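**Fault reviewers wanted: Skovbridge simulation lab**

In March our two-arm controller, Muvalora, began letting go of trays partway through a carry. Of 375 simulated runs, 101 ended in a drop. We need people to go through the recordings and mark where each fault starts.

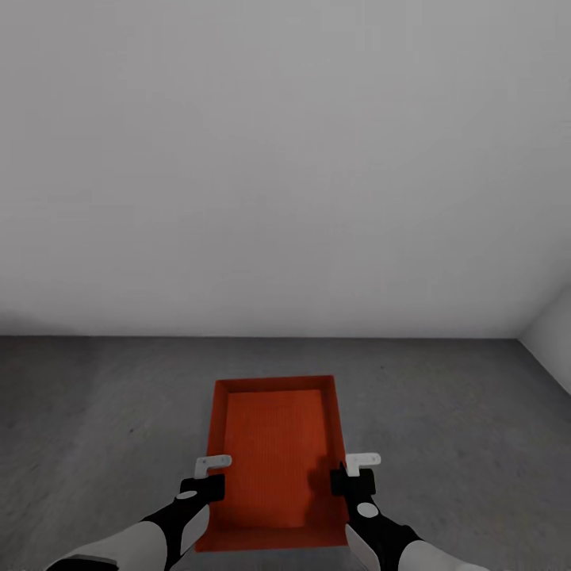 *Tray task, plain test room.*

You will work from home in Kostport, our review tool. Each reviewer gets 100 runs. Besides the tray set there are runs where one gripper closes too hard on the edge of a panel.
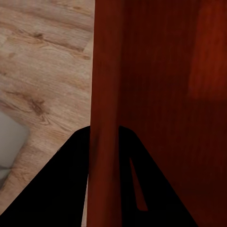 These take longer to mark, so they are paid at a higher rate. You don't need a robotics background, but you must be able to write a clear fault note in English.

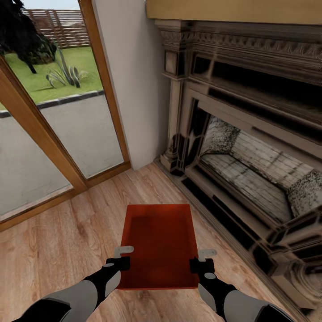
*Tray carry, furnished room.*

Apply through the Skovbridge jobs page, ref. 121, by 1 September 2025.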